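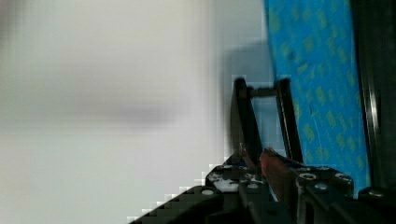 Play food & role play > Storage and tidying

How do you keep a play kitchen set together?

Posted by Skornevdale, Friday, July 7, 2023

We have a mixed set of play food and pans, 26 pieces at the last check. It all goes in one big tub and the small bits end up at the bottom. Is there a better way?
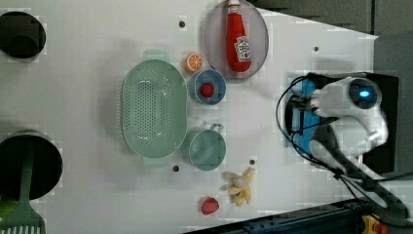
Part of our set on the white table, with the ketchup bottle on the plate.

Clodov
We use 2 shallow trays, one for food and one for pots and plates. Strawberries go inside the colander so they don't roll off. Tidying takes some 90 seconds now. Bowls and cups stack in the biggest pot if yours is deep enough.

Rocha
just get a bigger tub

Drultia
Drawstring bag for the fruit, hung on a hook. Keep long things like spatulas in a separate jar. I wash the lot in November and check for cracks then.

2 shares | 3 replies

Related
Cleaning plastic play food
Shelf height for a toy kitchen
Replacing lost toy fruit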